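Skekomari Council Coverage Corpus
Data card, third revision

Summary

This corpus holds local news reports on council business in the Skekomari district, paired with transcripts of the meetings and speeches they report on. It was put together for work on quotation accuracy: how closely a printed quote matches what was said in the room.

Contents

There are 1777 articles from 65 meetings. Of these, 452 contain at least one direct quote that could be matched to a transcript line. Most of the coverage deals with budgets, road repairs, and the use of reserve funds – the Vonham bridge debate alone fills two folders.
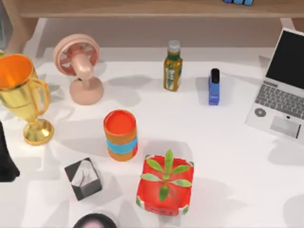 Trophy on a white table, with a shelf behind.

Fields

article_id: unique within the release
outlet: short code, listed in outlets.txt
headline: as printed, including errors
quote: text between quotation marks
transcript_line: blank if no match was found
match: exact, close, altered, or none
note: free text, often empty

"Altered" means the wording changed in a way that at least two annotators thought changed the meaning. Trimmed filler words count as "close". Headlines were not scored.

Known problems

The December meetings were recorded from the public gallery and some speakers are hard to make out. Lines marked [unclear] should be left out of any scoring. Two articles on the Tiris ward election appear twice under different headlines. Speaker names were copied from the minutes, so spelling varies.

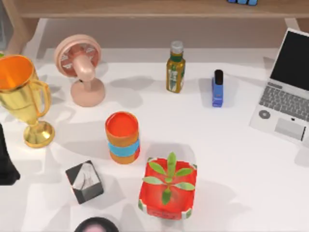
Arash Heydari: The "close" label is doing too much work in the budget folder. I went through a batch and found figures rounded up in the quote but marked close anyway. Could numbers get their own label?

We agree in part. A column called figure_changed was added in this revision and is filled in for 86 quotes so far. The old labels were left as they were, so earlier results can still be repeated.

How it was labeled

Each quote was read by two people working apart. Where they disagreed, a third read the full transcript page and decided. Annotators did not see the name of the outlet.
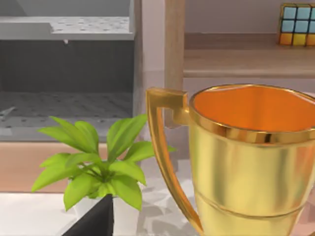 Benedita Peixoto
Corpus maintainer

Please send corrections with the article_id and the transcript line. Reports that only say a quote "looks wrong" are hard to act on. Fixes go into the next revision and are listed in changes.txt.

Use

The transcripts may be shared freely. Article text is for research only and should not be reposted in full. Do not use the match labels to rank reporters – several outlets did not print bylines, and the sample is uneven.
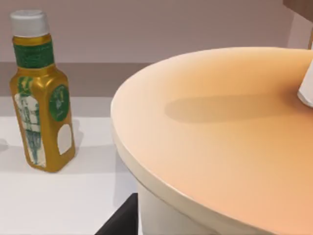

Yellow bottle with a white screw cap.

Credits

Transcription: Custódio Mendes, Juwita Pattinasarany
Annotation guide: Madalena Arruda
Please cite as "Skekomari Council Coverage Corpus" with the revision number.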